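Drilleck starts teaching its robot hand to clean bathrooms

Operators wear a sensor glove and do the job by remote control

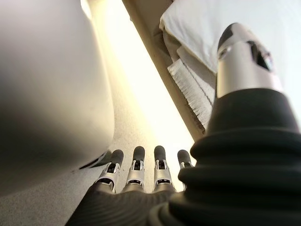 Bathroom trials follow kitchen work

Drilleck has moved its remote-control training program out of the kitchen and into the bathroom. The company said in December that its operators have recorded 347 sessions of bathroom cleaning with a five-fingered hand, and that it plans to reach 400 before it trains the next version of its software.

The tasks include picking up a brush, folding a towel over a ledge, wiping down the outside of a toilet and reaching into the narrow strip of floor beside it. Each one is done by a person first. The operator sits in the next room with a glove on one hand and a screen in front of them. When the operator bends a finger, the matching finger on the robot bends too. The system saves the position of every joint along with the video from a small camera near the wrist.

Eulalia Sosa, who runs the program, said bathrooms were harder than her team had planned for.

"In a kitchen you mostly work on top of things," Sosa said. "In a bathroom you are always reaching down and around. The hand has four fingers and a thumb, and all of them have to fit in the gap before you can pick anything up."

How a session works

A session lasts up to 20 minutes. The operator is given a short written task, such as "pick up the brush and put it back," and repeats it from different starting points. Between tries, a second person moves the items a little so the software does not learn one fixed layout.

Failed tries are kept. Sosa said the first kitchen recordings were trimmed to show only clean runs, and the software trained on them had trouble when an item slipped. Operators are now told to keep going after a drop and finish the task if they can.

The company also uses a second method for simple movements. A trainer takes hold of the arm, moves it by hand to the right place and presses a button to save the path. Drilleck uses this mostly for the approach – getting the hand down to floor level without touching the fixtures. The finger work is still done with the glove.

Brush handling remains the slowest part. Operators have to judge the grip from the wrist view, and the thumb often blocks part of what they want to see. The team has tried tilting the hand before it closes, which gives a better look at the handle but takes longer. A second camera, fixed to the wall, was added after the first 100 sessions.

Glove supplied by Estimo

The glove and its software come from Estimo, which has worked with Drilleck since the kitchen trials. The current model does not let the operator feel what the robot is touching. Estimo is working on a version that presses lightly on the fingertips when the robot's own fingers meet a surface, and Drilleck expects to test it with a small group of operators.

Training an operator takes two days. The first is spent stacking cups and turning taps, and the second on the full set of bathroom tasks. Drilleck has nine trained operators and is hiring four more, all at its Bavness site. No robotics background is needed. Two of the current group came from hotel housekeeping, and Sosa said they had changed the order of several tasks in their first week.

"They clean from the far side out," she said. "We had it the other way."

What comes next

Once the 400 sessions are done, the software will be tested on 200 tries without an operator, in a bathroom it has not been trained in. A person will stand by with a stop button during all of them. Drilleck has not set a pass mark and said it would share the results with Estimo first.

There is no date for a product. The company said its next set of recordings will cover laundry – sorting, folding and loading a machine.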